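Groltex

Última actualización: abril

Groltex es una empresa de reactivos de diagnóstico y material de laboratorio con sede en Gramirgate. Cotiza en el segmento de pequeñas compañías y es conocida sobre todo por la línea Cele, kits de detección rápida para clínicas veterinarias y hospitales comarcales. Plantilla de 603 personas según la última memoria anual.

Historia

Nace como distribuidora. Importaba medios de cultivo y los revendía a laboratorios pequeños, márgenes cortos, casi nada de producto propio. El paso a fabricante llega con la compra de una planta de liofilizado a las afueras de Gramirgate, pagada en buena parte con deuda. Durante varios ejercicios la compañía no repartió dividendo.

La salida a bolsa financió la primera ampliación de la planta. La acción subió con fuerza los meses siguientes y perdió casi todo lo ganado cuando un lote de reactivos tuvo que retirarse por problemas de estabilidad. La retirada afectó a 11 referencias del catálogo. Groltex cambió de proveedor de enzimas y el asunto se cerró sin sanción -- aunque sí con una provisión que pesó en las cuentas dos años.

Compra de Komthorpe

La operación más discutida. Komthorpe fabricaba cartuchos desechables para analizadores de sobremesa, tenía buena tecnología y pérdidas crónicas. Groltex pagó 35 millones, una parte en efectivo y el resto en acciones nuevas, con la consiguiente dilución. El fondo de comercio registrado superaba el patrimonio de la adquirida y los auditores lo señalaron en un párrafo de énfasis.

La dirección defendió la compra por las sinergias comerciales: los mismos clientes, la misma red de ventas, un catálogo mas amplio. Las sinergias tardaron. El primer año completo el margen operativo bajó, y la integración de los sistemas de pedidos se retrasó dos veces. 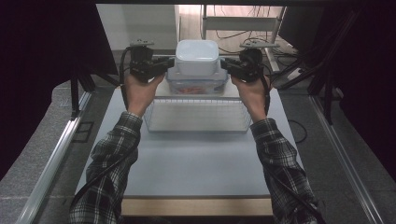

Un accionista minoritario replicó en la junta que el precio no le parecía el problema, que lo grave era haber pagado en acciones con el título en mínimos, y pidió que constara en acta. La dirección respondió que el vendedor no aceptaba otra cosa. El punto se aprobó con una mayoría ajustada.

Productos

Línea Cele: tiras y kits de lectura visual. Es la parte mas rentable del negocio. Demanda bastante estable, salvo picos en invierno.

Cartuchos Komthorpe: consumible para analizadores propios y de terceros. Ventas recurrentes, contratos plurianuales. Depende mucho de pocos hospitales.

Reactivos a granel: negocio heredado de la etapa de distribuidora. En retroceso, la empresa lo mantiene por los clientes antiguos.

Situación financiera

Deuda neta de 2 veces el ebitda, por debajo del límite fijado en el préstamo sindicado. El flujo de caja libre volvió a ser positivo tras el recorte de inversiones. Sin dividendo por ahora; el consejo ha hablado de retomarlo cuando venza el tramo corto de la deuda, sin dar fecha.

Riesgos citados habitualmente: concentración de clientes, presión de precios en concursos públicos, posible deterioro del fondo de comercio de Komthorpe. También la renovación de los certificados de la línea Cele -- pendiente en varios mercados.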